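Rundisum Code of Practice

The Rundisum Code of Practice is a set of rules for bimanual robot work on soft goods, that is, cloth, film and other items that do not hold their shape. It covers the layout of the cell, the order in which two arms may touch the same item, and the records kept for each run. The code is written for small table-mounted arms working inside an open frame. It does not cover mobile machines, arms that share floor space with people, or lines where a conveyor feeds the cell.

The current edition came into force on 1 January 2020. It is divided into a main text of 15 clauses and an annex on packing tasks. The annex is the part most often cited, as it deals with the placing of folded textiles in bags with a zip closure or an air valve.

Background

Earlier guidance for table-mounted arms was drawn up with rigid parts in mind. A rigid part has one outline, can be held at a known point and stays where it is put. A towel has none of these properties, and a clear plastic bag is harder still: its edges are difficult for a camera to find, it reflects the lights above it and it moves when anything near it moves. The Erner laboratory issued a short set of working notes on the subject, which were passed between users in draft and edited by many hands. The Rundisum text grew out of these notes and kept their clause order, including the odd placing of the lighting rules after the rules on records.

Layout of the cell

Clause 2 requires both arms to be mounted on a common rigid member, so that the distance between the two bases cannot change between runs. Base plates are to be bolted, never clamped. The clause allows any work surface that can be wiped clean, and expressly permits patterned or veined surfaces and printed wall coverings. A plain background is not required at any point in the code.

Clause 3 deals with items that are not part of the task. Household objects such as vases, baskets and shelves may be present in the cell, provided that their positions are written down at the start of the session and that they stand clear of the planned path of each elbow.
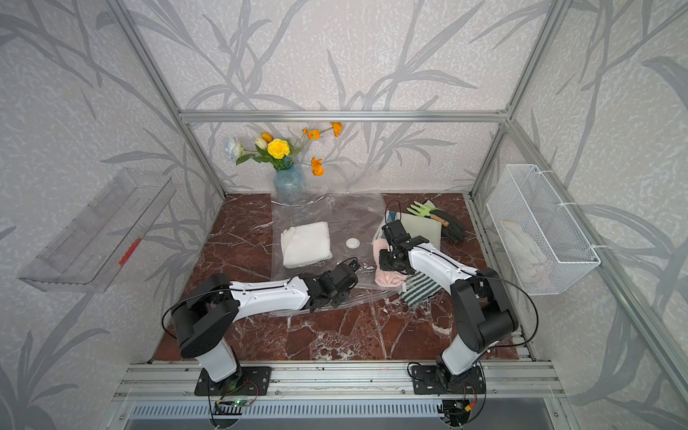
Cables are treated in the same clause. A cable must have enough slack for the full travel of the joint it serves, but a loop must not be able to reach the work surface at any pose used in the task. The check is made by hand with the drives off, moving each arm slowly to its limits.

Order of contact

Clauses 5 to 8 set out the rules for which the code is best known. They rest on the idea of a holding arm and a working arm. At any moment at which both grippers touch the same item, one of them must be named in the run sheet as the holding arm. The roles may be exchanged during a run, but only at a point where neither gripper is moving.

The main requirements are as follows.

Clause 5. The holding arm closes first and opens last.

Clause 6. The working arm may not pull an item away from the holding arm by more than the set slack. For thin film the slack is set by trial, using a spare bag of the same type.

Clause 7. Where the grippers must come close together, as when a slider is drawn along a closure, both arms run at reduced speed. The lower speed applies from the moment the second gripper enters the shared zone until one of the two has left it.

Clause 8. If an item slips, both arms stop. The working arm withdraws first, along the path by which it came.

The size of the shared zone is left to the user, with a default value of 300 mm measured across the centre of the cell. Clause 7 has drawn more comment than the rest of the main text, chiefly over how the zone should be treated when the item itself is larger than the zone.

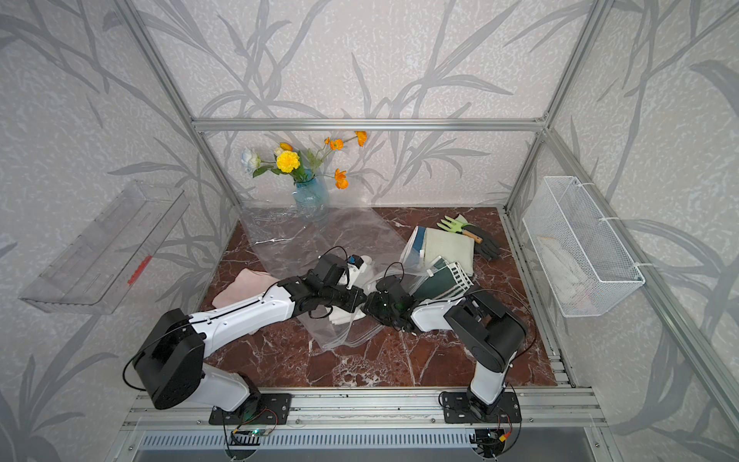
Flodiner, in a written comment on the draft, held that a fixed zone made little sense for bags. The film could carry a pull from one gripper to the other even when the two were far apart, and the comment asked that the zone be tied to the item instead of the table. Østergaard took the opposite view – a zone that moved with the item could not be checked before a run, and a rule that could not be checked beforehand would in practice be ignored. The edition now in force keeps the fixed zone but adds a note advising reduced speed whenever both grippers hold the same piece of film.

Packing annex

The annex applies the main text to the filling and closing of storage bags. It treats the work as a series of steps, each with a stated end condition that can be judged from a camera view.

Opening. The bag is laid with its mouth towards a reachable side of the cell. The end condition is a visible gap between the two layers at the mouth.

Loading. Textiles are to be folded before loading. One item is handled at a time, and the next may not be picked up until the gripper that placed the last one has been raised clear of the film. Thick items go in before thin ones.

Positioning. No item may lie across the closure seam. On bags with an air valve, the valve is kept uncovered on its outer face and must remain in view of at least one camera throughout the step.

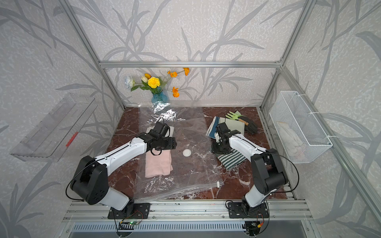 Closing. The slider is brought to one end of the seam before the closing stroke begins. The holding arm takes the film beside the seam and the working arm moves the slider. A stroke that stops short is repeated from the start, and both attempts are entered in the record.

Clearing. Tools, gloves and any goods not meant for the bag are left in place until both arms are at rest. The annex forbids pushing loose items aside with a closed gripper.

Records

Each run is given a serial number that is not used again, even if the run is abandoned. The record states the task, the items present, the named holding arm at each step and the reason for any stop. Runs in which an item was dropped are kept with the others. Clause 12 forbids removing such runs from a set before the set is handed over, though they may be marked. A set must be kept in its original form for 3 years.

The first set assembled under the code held 1187 runs. It was checked against the draft wording in September, and clause 8 was rewritten as a result. The older wording had called for both arms to withdraw together, which on several occasions dragged the bag from its place.

Lighting

Clause 14 asks that lamps be fixed in position for the length of a session. Glare on film is allowed, as it cannot be fully removed, but the closure seam must be readable along its whole length in at least one view before the closing step is begun. Diffusers may be fitted to the upper bars of the frame. Clause 15 extends the same rule to daylight, and requires blinds where a window faces the cell.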